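Handheld gripper, pads won't pick up flat stuff

Shop Talk > Robots and Automation > Home builds

Started by nospina, July 2023

nospina
OK so I've been putting this off because I kept thinking I'd solve it on my own, and I have not solved it on my own. I'm Nidia Ospina, some of you know me from the CNC dust thread. I've been building a handheld two-finger gripper at our shared shop, the kind you carry around by the grip and squeeze, with a camera riding on top so you get a recording of what the fingers did. The plan is to teach a little arm from those recordings later on. Right now I just want the hand part to be good.

Fingers are printed, linkage is a Konis parallel kit that I cut up more than I'd like to admit, and the pads are my own design, third version. Blocks, mugs, tape rolls, the handle of a screwdriver, all great! Then I try anything thin and lying flat and it's hopeless. The pads just skate over it.

Here is the view with the fingers wide open over my white test sheet. 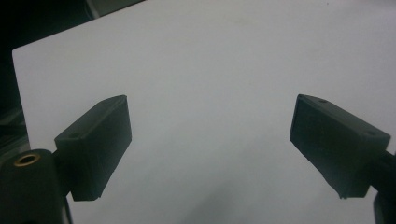 Version three pads, fully open, nothing between them.

The tips are beveled, which I did so they'd get close to the table. Everything else about the pads is a plain block with a flat inner face. I sanded the bevels with 200 grit, thinking a bit of tooth would help, and I can't say I felt any difference.

Things I've tried so far: a strip of drawer liner glued to the inner faces (peeled off in a day), pressing harder, and sliding the thing to the edge of the table like you would with a coin. The last one works, but it feels like cheating.

What would you do? Reshape the tips, or go soft?

benchrat848
Go soft. I went through this exact thing on my Pamex hand in April. Hard pads have no give, so they touch at one little spot and that's your whole grip. I cast mine in silicone, two halves, with a skinny lip at the end that folds under the edge of a card. First pour was full of bubbles and I used it anyway for weeks.

Also, clean up your prints! There's a raggedy bit on the bottom of both pads in your picture. If that's leftover support or a string, it'll catch on stuff.

nospina
Ha, yes, it's on both of them. I'll take a blade to it tonight. What did you use for a mold?

benchrat848
Printed one, lots of wax. I'll dig up the file.

gluegunlarry
Gonna disagree with the rat. Silicone tips are lovely on a fixed arm where the motion repeats. On a handheld you're wobbling all over the place, and a soft lip bends a different way every time. Then your recordings show the same squeeze giving you five different results and good luck training on that. I'd keep the pads hard and put a thin fingernail on each one. Spring steel, feeler gauge stock, whatever's in the drawer. Let it stick out past the tip by 2 mm and stop there.

benchrat848
A fingernail of spring steel is going to scratch every table she owns.

gluegunlarry
Round the corners. Mine hasn't marked anything yet and I use it on the kitchen counter.

mapleandsolder
Different question, sorry. Is that round brass-colored thing down at the left a bushing? Because if the joint next to it has play, neither the silicone nor the fingernail is going to save you. My old Condori linkage had so much slop you could wiggle the tips with your pinky, and I spent a whole month redesigning pads for no reason.

nospina
It's a bushing, yes, pressed in. There IS some wiggle. I've been pretending there isn't. I can feel it if I hold the grip still and push one tip sideways.

mapleandsolder
Then fix that before you pour anything. Ream it, new pin, shim it, and try your flat stuff again with the pads you already have. Change one thing at a time or you'll never know which one did it.

gluegunlarry
I mostly agree with that, but a tight linkage still won't get a square block under a playing card. She needs an edge of some kind.

tofu_driver
Can I bring up the test sheet? White under black fingers is really nice for seeing the pads, but I had a bad time with mine when the stuff I was picking up was also white. Index card on white board, the tracker lost it constantly. I switched to a dull green mat from the fabric store and life got better. Plus the mat squishes a tiny bit, so the tips can get down under things.

benchrat848
See, soft! Just put the soft part on the table.

gluegunlarry
That is a fair way to get soft without ruining the fingers and I'm annoyed I didn't say it first.

nospina
I like the mat, but wouldn't I be training it to only work on a mat? My actual table is hard. The stuff I want it to sort is on a hard table. I might use it for the first batch and then take it away.

tofu_driver
Yeah, I mixed both. Ilik has a decent writeup on swapping surfaces if you can get past the ads.

nospina
Okay, here's where I've landed. Trim the ragged bits tonight. New pin for the bushing this weekend. Then fingernails on one pair and a silicone lip on another pair, same card, same table, 130 tries each, and I'll post the counts even if they make me look silly. Rat, please do send the mold file. Larry, what thickness of feeler gauge?

gluegunlarry
Thinnest one that doesn't fold when you push on it with your thumb. I never measured mine.

benchrat848
Sent you the file. Wax it twice.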